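Chapter 4
Listening Before You Build: Finding Out What an App Is For

In this chapter you will learn how to talk to the people who will use your app, how to turn what they tell you into a short written brief, and how to choose what goes into the first version. You should have read Chapter 3 and have your team notebook to hand.

Key terms: brief, user story, must-have, first release, paper prototype 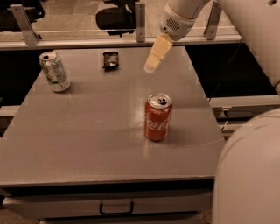
Mounir Hajji
Lecturer in Mobile Software, chapter author

I love this part of the work! Most students come to app building because they like writing code, and so do I, but the mornings I remember best were spent in somebody's shop or office with a pencil, finding out how the place really ran. Fastano was like that. It is a small chain of bicycle repair shops, and the owners came to us asking for "an app with booking, a map, a chat window, a points scheme and a video channel". They had seen all of these in other people's apps and wanted the lot.

We asked if we could stand behind the counter for a day before anyone drew a screen. The phone rang and rang, and nearly every caller wanted to know the same thing: is my bike ready yet? Nobody asked for a map (the customers had already been to the shop, after all). By closing time we had the heart of the app on one page of the notebook. It would tell you when your bike was ready, what the repair would cost, and let you say yes or no to any extra work.

4.1 Who are you building for?

The person who pays for an app and the person who uses it are often different people. At Fastano there were three groups: the owners, the mechanics and the customers. Each group needs its own conversation, and you should try to have it where they do their work. Mechanics have oily hands. A button that is easy to press at a desk may be hopeless at a workbench, and you will only find that out by going to the workbench.

Write down what people say in their own words. "I never know which bikes are waiting for a part" is a wonderful sentence, and it can go almost straight into a user story:

As a mechanic, I want to see which bikes are waiting for a part, so that I can start on one I can finish. 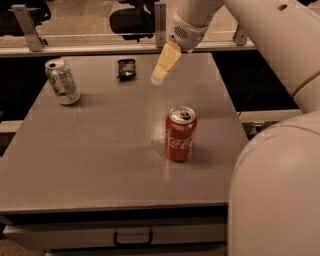

The owners took a little longer to win over. They had set their hearts on the points scheme, so we wrote it on a card like everything else and laid the cards out in order of need. Once they saw it sitting next to "tell the customer the bike is ready", they moved it down the row themselves. We kept the card, and it came back in a later release, much improved by the wait.

4.2 Must-have, later, never

Our first list for Fastano had 22 features. The first release had four. Sorting them is noisy, cheerful work and I recommend doing it standing up, with the client in the room and plenty of spare cards.

Try it now: Choose a small business you know well. Write ten features its owner might ask for, one to a card, then sort them into must-have, later and never. Swap with another team and argue about the results before you go on to section 4.3, where we make our first paper prototype.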